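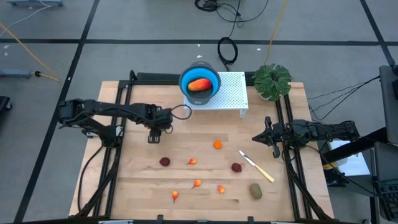
## 4. Comparing two grippers on the two-arm bench

This section covers swapping and comparing grippers on a Halik two-arm bench. It assumes you have finished Section 3 (frame, power, homing) and that both arms move through their full range without faulting. If one of them still trips on the shoulder joint, go back. A comparison run on a sick arm tells you about the arm.

The two grippers we support are the Skovumer and the Mostamer. Both are two-fingered. Both come with a data sheet that makes them sound like they can pick up anything you own. Treat the data sheets as advertising until you have your own log in front of you, and treat our notes below with some suspicion too. They come from our bench, our fruit and our lighting.

Revised April 2024. The older text told you to tune each gripper separately before comparing. Please don't do that anymore; see 4.4.

### 4.1 What you need

- Both arms mounted and homed
- One Skovumer and one Mostamer, with their own finger sets
- Hutsuliak controller, firmware matching the label inside the lid
- 2.5 mm hex key, the long one
- A bowl or other target container
- A set of test objects (see 4.3)
- Painter's tape and a soft pencil
- A printed log sheet, or a spreadsheet if you trust yourself to fill it in as you go

A kitchen scale is useful. We left it off the list for a long time and regretted it whenever two people argued about which object was the heavy one.

### 4.2 Mounting the grippers

1. Park both arms and cut motor power at the Hutsuliak. The software stop does not count. It holds position, and a held joint will still push back at you.
2. Remove the four wrist screws. Keep them with the arm they came from.
3. Seat the gripper on the wrist plate with the cable exit facing away from the other arm.
4. Tighten the screws in a cross pattern, snug, then a quarter turn.
5. Leave enough slack in the cable for a full wrist rotation in both directions. Turn the wrist by hand and watch the cable the whole way.
6. Restore power and run `grip check` from the console. It opens and closes each gripper three times.
7. Measure the gap at full open with calipers. Write down that number, whatever the console says.

> **Caution:** `grip check` reports PASS when the motor reaches its commanded position. It has no idea whether the fingers did. We have had a PASS with a finger screw missing.

> **Caution:** Keep hands out of the space between the arms any time motor power is on, including while the arms look idle. The controller can finish a queued move after a pause.

### 4.3 Choosing test objects

The demo videos for both grippers use foam cubes. Foam cubes are easy. They have flat sides, they squash a little, and they don't roll. If your real work is foam cubes, you can stop reading and buy the cheaper one.

For everyone else, use a mix:

- something round that rolls when nudged
- something tapered, so that the grip point matters
- something with a fuzzy or dull skin, such as a kiwi
- something larger and smooth, such as a mango
- something thin and rigid with a handle

Play fruit is fine and doesn't go off over a long weekend. Real fruit varies more and bruises, and bruising is information that no sensor on this bench will give you. Don't mix real and artificial pieces of the same kind in one run. You will forget which was which by the time you read the log.

**Note:** A kitchen knife makes a good thin object. It also makes a bad projectile. Run knife picks at the slow speed setting only, with everyone back from the frame, and do not hand a knife to or take one from a powered gripper.

### 4.4 Running the comparison

1. Load the stock profile on both arms. Do not tune either gripper first. Whoever does the tuning always has a favorite, and the favorite gets the extra hour.
2. Set the grip force limit to the same value on each side. The two grippers use different units in their menus, so use the conversion table in Appendix B.
3. Mark the start position of every object with a pencil tick on painter's tape. Replace objects to the tick after each attempt, same end pointing the same way.
4. Put the target container where both arms can reach it without crossing.
5. Run the left arm alone. Park it. Run the right arm alone.
6. Swap the grippers, left to right, and repeat step 5. This is the step people skip. Without it you can't separate a better gripper from a better arm.
7. Score each attempt as one of the following, and nothing else:

| Code | Meaning |
|------|---------|
| P | Picked, carried, released in the container |
| D | Picked, then dropped on the way |
| S | Touched and slipped, never lifted |
| M | Missed, no contact |
| X | Stopped by operator or controller |

There is no code for "nearly." We had one, and it filled up fast.

8. Save the joint log along with the sheet. If you only keep the scores you won't be able to tell a weak grip from a bad approach angle.
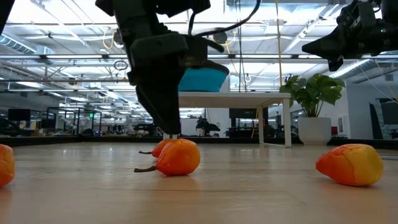 **Can I judge a gripper from one object picked many times?**

Only for that object in that position. A gripper that does well on one piece lying on its side may fail when the same piece is turned, so vary both before you draw anything from the numbers.

### 4.5 Reading the results

Count M and S separately. A miss is nearly always a camera or calibration problem and should not be charged to the gripper. A slip usually belongs to the fingers or the force limit. Plenty of the glowing reviews we've read lump the two together, as do plenty of the angry ones.

On our bench the Mostamer slipped less on smooth round objects and was clumsier with small ones, where its wider fingertips pushed the object before closing. The Skovumer was the reverse. Neither result survived a change of finger pads unaltered, so if you fit third-party pads, throw out our findings and start fresh.

The Mostamer is sold as rated for 3,000 cycles between pad changes. We have not been able to confirm this and would not plan a schedule on it. Inspect pads before each session and replace them when the surface goes shiny.

Be careful with small differences. If the two grippers finish within 2 picks of each other, call it a tie and decide on price, spare parts or how much you dislike the cable routing.

### 4.6 Cameras

A head camera sees the layout of the table well and the fingertips badly, especially once the gripper comes down over the object. A fixed camera beside the workspace sees the gap under the fingertips but loses whatever is behind the arm. Use both if you have them. Sync them to the Hutsuliak clock and check the sync by closing a gripper sharply and finding that moment in each recording.

Overhead lights reflecting off a light tabletop can confuse the object finder. Before blaming the gripper for a string of misses, switch off the nearest row of lights and run the same picks again.

### 4.7 Common faults

**Gripper closes, console shows OPEN.** Connector is seated halfway. Power off, reseat, power on, rerun `grip check`.

**Fingers chatter when holding.** Force limit set too close to the motor minimum. Raise it one step. If it still chatters, the stock profile did not load.

**One arm scores well only on its own side of the table.** Redo the base calibration in Section 3.5. Results taken before this should be discarded, including the good ones.

**Error G2 after a swap.** The Hutsuliak still has the old gripper registered on that port. Run `grip forget`, then `grip find`. On firmware from before October you also need to restart the controller.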